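Gesard Party Table Set
Set-up Guide, Section 2: Laying the Cloth and Placing the Dishes

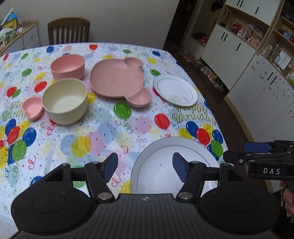 Gwenllian Yorath wrote in to ask whether the children's dishes have to go on the cloth before the large plates, as the earlier edition of this guide told her to do it the other way round and she had to move everything to get the cloth straight. The order was changed in the present edition. Follow the steps below and disregard the order given on the old folded sheet.

2.1 Before you start

This section covers a table laid with the printed birthday cloth, round white plates in two sizes, the bear-shaped plate, two deep bowls and the heart-shaped dish. Drinking cups and cutlery are dealt with in Section 3. Candles and cake stands are dealt with in Section 5.

You will need:

The printed cloth
The dishes listed above, washed and fully dried
A soft dry cloth
A damp cloth for the table top
Cloth clips, if the table is used outdoors

Note: The white plates may be from the Tesetti range or from your own cupboard. The layout does not depend on the make.

Caution: Do not lay the cloth on a table top that is still wet. Trapped water can mark a polished surface.

2.2 Laying the cloth

1. Clear the table and wipe it with the damp cloth. Dry it.

2. Unfold the cloth on the table with the print facing up. Unfold lengthways first, then across. Do not shake it out over the table if there are dishes within reach.

3. Find the printed greetings. The words "Happy Birthday" appear in more than one place among the balloons, streamers and confetti. Turn the cloth until a greeting can be read from the side where the guest of honour will sit.

4. Pull the cloth level. The overhang should be equal at opposite sides. Where the table is pushed against a wall, allow a short overhang at the wall side and take up the difference at the front.

5. Smooth the cloth from the middle outwards with the flat of the hand. Work along the fold lines last.

6. Check the corners. A corner that touches the floor must be folded under and pinned or clipped.

Caution: A hanging corner can be pulled by a small child, bringing the dishes with it. Where children under two are present, fold the overhang under on all sides.

Note: Fold lines that will not smooth out may be left. They relax after a few hours under the weight of the dishes. Do not iron the cloth unless the care label permits it. If the label has been removed, treat the cloth as not suitable for ironing.

2.3 Placing the white plates

7. Place the large plate first, towards the edge of the table nearest the person serving. It holds the shared food and should be within easy reach without leaning over the other dishes.

8. Place the smaller plate farther back. Leave enough cloth between the two plates for a hand to pass. If a greeting falls between them, keep it clear.

9. Check that neither plate overhangs the table. The full base of each plate must be supported.

10. Wipe the rims with the soft dry cloth. Hold the plate by its underside while wiping.

Caution: Plates with a gold edge must not be put in a microwave oven. Check every plate before use, including plates that otherwise look alike. A fine gold line is easy to miss under a strong ceiling light.

Note: A thin grey or dark ring inside the rim is part of the decoration on many white plates. It is a useful guide when serving: keep food inside the ring and the rim stays clean for handling.

2.4 Placing the bear-shaped plate

The bear-shaped plate has one large round section, which forms the face, and two small round compartments, which form the ears. It may be laid in either of two positions.

Upright position: ears pointing away from the child. Use this position when the child is seated and will eat from the plate.

Sideways position: ears pointing to the right or left. Use this position when the plate is in the middle of the table and is shared. Both ear compartments can then be reached from the same side.

11. Choose the position and set the plate down flat. Press lightly on the large section to check that it does not rock. If it rocks, look for a crease in the cloth under the base.

12. Keep the ear compartments clear of other dishes. Guests need room to get a spoon or fingers into them.

13. Put main food, such as sandwiches or pasta, in the large section. Use the ears for small portions: sauce in one, fruit in the other.

Note: The large section carries a faint embossed design. Dry crumbs collect in it. Brush it out with a soft brush before washing.

Caution: Cut grapes and similar fruit lengthways into quarters for young children before they are put out.

2.5 Placing the bowls and the heart-shaped dish

14. Set the two deep bowls side by side or one slightly behind the other, on the side of the bear plate away from the ears. If one bowl stands behind, it should be the one used less often.

The pink bowl and the cream bowl are used in the same way. Where a guest has a food allergy, keep one colour for that guest's food throughout the meal and tell the other adults which colour it is.

15. Place the heart-shaped dish next to the cream bowl. It may touch the bowl. It is intended for very small items, such as cake decorations, raisins or a dip.

16. Fill the bowls only after they are in place. Do not slide a filled bowl across the cloth, as the cloth will gather in front of it.

Caution: Do not stack a filled bowl on the bear plate to save room. If room is short, remove the smaller white plate and bring it back when the cake is cut.

2.6 Final check

Before calling guests to the table, check the following:

The cloth is level and no corner reaches the floor.
At least one greeting can be read from the guest of honour's seat.
All dishes stand flat and away from the table edge.
The ear compartments are clear.
Nothing with a gold edge is set aside for heating.

2.7 Common faults

Cloth creeps towards one side. The table top is too smooth or the overhang is unequal. Lift the dishes off, lay a non-slip underlay and repeat steps 2 to 6.

Bear plate turns when food is taken from an ear. The plate is too lightly loaded. Put food in the large section first.

Bowls knock together. Increase the gap, or place a folded napkin between them.

Greeting covered by a dish. Move the dish, not the cloth. Moving the cloth at this stage will shift every other dish.

Colour mark on a dish after the meal. Tomato sauce and berry juice can stain pale surfaces. Rinse in cold water soon after use, then wash in the normal way. Do not use scouring powder.

2.8 Clearing and storage

17. Remove food, then bowls, then plates. Leave the cloth until last.

18. Gather the cloth towards the middle so that crumbs stay inside it, and empty it outdoors or over a bin.

19. Wipe or wash the cloth according to its label. Dry it fully before folding. A cloth folded damp may develop spots that do not wash out.

20. Store the white plates flat with a sheet of kitchen paper between each. Store the bear plate on top of the stack and the heart-shaped dish inside a bowl.

Replacement cloths are ordered under part number 819 from the Hillurham depot. Allow 14 days for delivery. The Gwilliam cloth clips listed in Section 1 are sold separately and fit table tops up to 11 mm over the standard thickness.

Continue to Section 3, Cups and Cutlery.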